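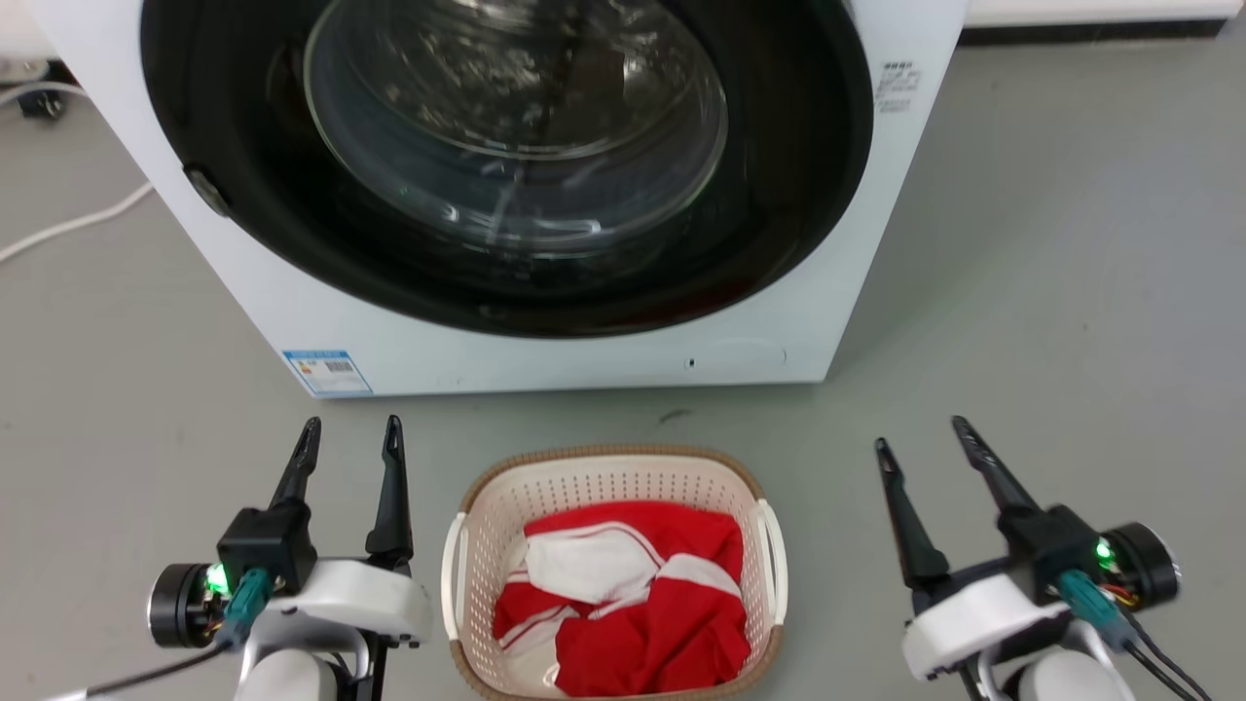

Zarmont Residential Lettings Forum
Furnished and part-furnished property > Inventories and appliances

Topic: Washing machines supplied with a tenancy: repair, replacement or removal from the inventory
Reference: 1693

Lettings_Policy_Desk wrote:
Members are invited to comment on the treatment of washing machines in furnished and part-furnished tenancies. The present wording in the Zarmont standard inventory states that the landlord "supplies" the appliance. It does not state who is to arrange a repair, how soon the repair is to be carried out, or whether the appliance must be replaced when it is beyond repair.

The proposed wording reads as follows:

"Where a washing machine is listed in the inventory, the landlord shall keep it in working order for the length of the tenancy. The tenant shall report any fault in writing within 2 days of noticing it. The tenant shall be responsible for routine cleaning of the detergent drawer, the door seal and, where it can be reached without tools, the filter."

Comments should be confined to the wording and its likely effect. Individual disputes should be raised in the casework section.

Ashdene_Block_Mgmt wrote:
We support the first sentence without reservation. Our own agreements have carried a similar term for 6 years and it has given rise to very little correspondence.

We do not support the second sentence. A period of 2 days is too short for a tenant who works away from home or who is in hospital. There is also the matter of what happens if the tenant is late. If nothing happens, the period serves no purpose. If the landlord may then decline to repair, the first sentence has been emptied of its meaning.

"As soon as is reasonable" would be preferable.

quayside_lets wrote:
With respect to the previous contributor, "as soon as is reasonable" is the kind of phrase that produces long letters. We manage flats above shops. A slow leak under a machine that is left for a fortnight will be found by the shopkeeper before it is found by us, and it will be found on his stock. A fixed period concentrates the mind. I would accept a longer period for faults that do not involve water, and the same day for those that do.

S_Mnguni wrote:
I write as a landlord of a single property and not on behalf of any firm. My concern is with the word "filter".

On a good many front-loading machines the filter sits behind a small cover low on the front panel. Some covers open by hand, some need a coin, and some need a flat screwdriver. The proposed wording would make one tenant responsible and his neighbour not responsible according to the design of a plastic flap. Is a coin a tool?

I would also observe that water comes out when a filter is removed. A tenant who has never done it will not have a tray or a towel ready. My last tenant carried out the task in good faith and the kitchen flooring has not been the same.

Siyabonga Mnguni

Lettings_Policy_Desk wrote:
The point about the coin is noted. The drafting note had assumed that a coin was not a tool, but the text does not say so.

Harrow_Inventory_Services wrote:
We prepare check-in and check-out reports and have no view on who should pay. We ask only that the wording match what can be recorded on the day. A clerk can record the make, the outward condition, whether the door opens and closes, the state of the seal and the drawer, and whether the energy label and any other labels are still attached. A clerk does not run a cycle. Reports which state "tested and working" have in most cases been tested by nobody at all.

For check-out we suggest a view taken from above, near enough to show the door and the floor at the foot of the machine. Marks on flooring are argued over far more often than marks on the machine.

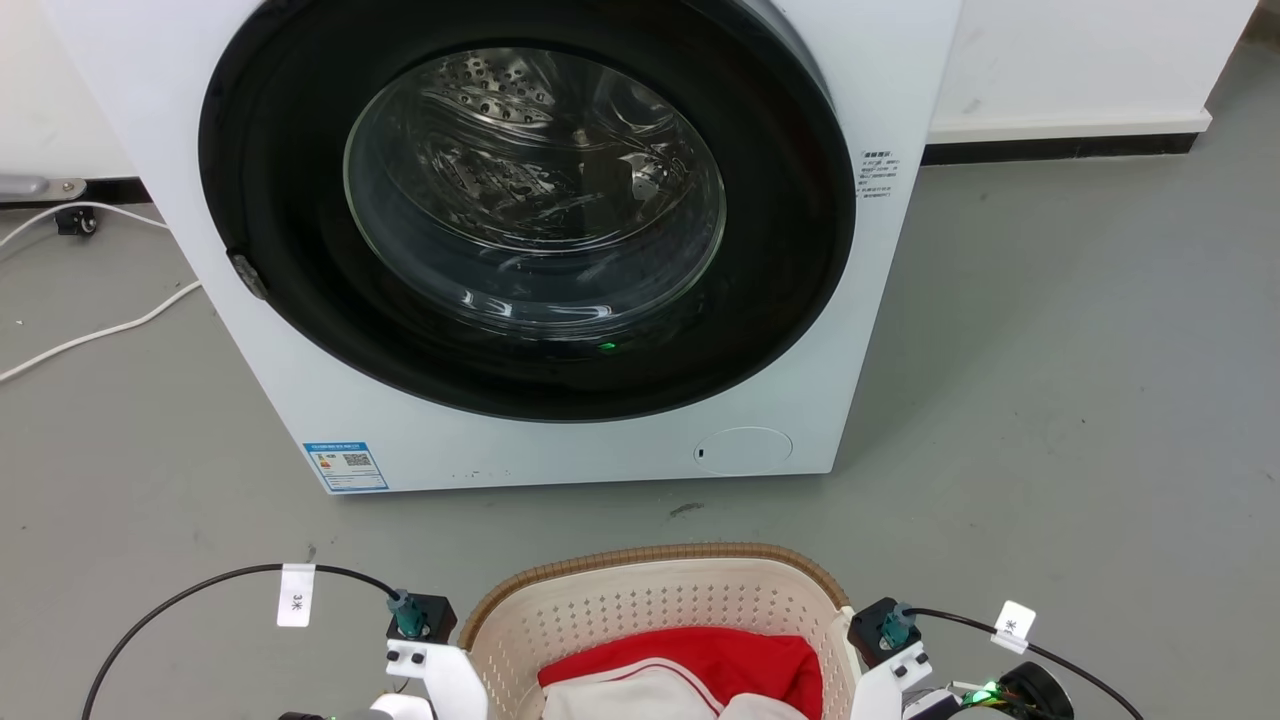

Front-loading machine, door closed, with a laundry basket on the near side.

Belongings should be noted as belongings. We have seen laundry baskets, airers and ironing boards entered in the landlord's inventory at check-in when they were the property of a tenant who had not finished moving out. They then appear as "missing" at the end of the next tenancy.

quayside_lets wrote:
Agreed as to the belongings. We once pursued a tenant for a clothes airer, at some length, and had to write to apologise.

I do not agree that a clerk should not run a cycle. A short rinse takes less time than photographing the cutlery.

Harrow_Inventory_Services wrote:
The electricity and water may not be connected at check-in, and a clerk who starts a cycle has to remain until it ends. If the forum wishes clerks to do this, the fee must reflect it. We would not object on any other ground.

Tenant_Advice_Northgate wrote:
Our office advises tenants and we are grateful to be admitted to this discussion.

The draft is silent on replacement. "Keep it in working order" may be read as requiring replacement when repair is no longer possible, but tenants are often told otherwise. We have on file a letter in which the managing agent offered to "remove the item from the inventory" in place of repairing it, with no change to the rent. The household included two small children and the nearest launderette was a bus ride away.

We propose an additional sentence: "Where repair is not practicable, the landlord shall supply a replacement of similar capacity." The words "of similar capacity" matter. A family machine should not be replaced with one suited to a single person.

Ashdene_Block_Mgmt wrote:
We support the additional sentence. We would add "new or used", as a reconditioned machine is perfectly satisfactory. Our last several have been reconditioned.

S_Mnguni wrote:
I am content with replacement in principle. I am less content where the machine has been misused. My agreement asks tenants to run an empty cycle at a high temperature once a month. In practice everything is washed at 40, or lower, with too much powder, and the seal turns black. Is the landlord to replace a machine that has been spoiled in this way?

Tenant_Advice_Northgate wrote:
A black seal does not prevent a machine from washing, and a seal can be replaced on its own. If the landlord believes that damage goes beyond fair wear, the deposit is the proper route. It should not be settled by leaving the household without a machine while the parties exchange letters.

As to washing at 40, that is what the labels on most clothing call for. Tenants cannot be faulted for following them.

S_Mnguni wrote:
I did not say that they should be faulted for the temperature. My complaint was directed at the powder. I accept the point about the seal.

quayside_lets wrote:
May I ask that the revised wording deal with machines left behind by a former tenant? We have two such in our portfolio. Neither belongs to the landlord, both are in use, and both will break down on a Bank Holiday.

Lettings_Policy_Desk wrote:
Contributors are thanked. The following revised wording was entered on 6/8/26 and remains open for comment until the end of August.

"Where a washing machine is listed in the inventory, the landlord shall keep it in working order for the length of the tenancy. Where repair is not practicable, the landlord shall supply a replacement, new or used, of similar capacity. The tenant shall report any escape of water on the day it is noticed, and any other fault as soon as is reasonable. The tenant shall be responsible for routine cleaning of the detergent drawer and the door seal."

The reference to the filter has been withdrawn. Machines left by a former tenant will be taken under a separate topic.

Ashdene_Block_Mgmt wrote:
Content with the above, save that "routine" should be defined or removed.

quayside_lets wrote:
Removed, please.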